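Let the Students Do the Boring Task

By a mentor of the Korari robotics club

Every January our club in Grivness must choose a project, and every January somebody wants a robot that throws balls or dances. This year the students chose drawers. Some parents were disappointed, and one father asked me if a drawer is a real subject for 15 teenagers and one school year. I think it is the best subject we ever had.

A competition gives points for speed. The Damasceno Cup, where we went for several years, gives a team 30 seconds for a task, and so the students learn to build for 30 seconds. I don't say this is bad. But they came home with a machine which could do one trick on one table, and they could not explain why it failed on another.
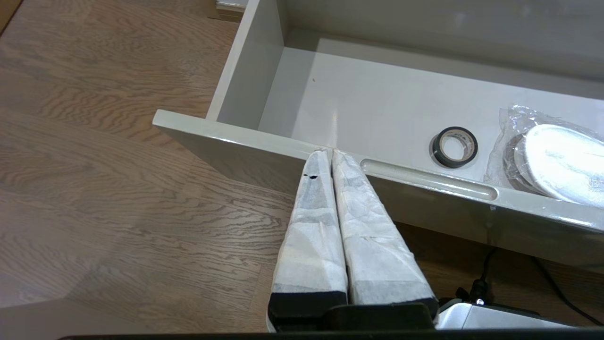
The wrapped fingers of the gripper at the rim of the open drawer, with a roll of black tape inside.

With the drawer they must explain. The students made 116 attempts before the spring break and wrote a line in the notebook for each one. "Too high." "Slipped on the rim." "We don't know." I like the last one very much, and I asked them not to erase it.

Some colleagues at the Beditz school say that such work is too slow, and young people will leave. Two students left, it is true. The others began to argue about friction during lunch – without any teacher asking them.

I would like our school to give the same money to this kind of project as it gives to the cup. It does not need to be 100 percent equal from the first year. But today the cup has a budget, and the drawer group has a shelf in the corridor.

April 18, 2025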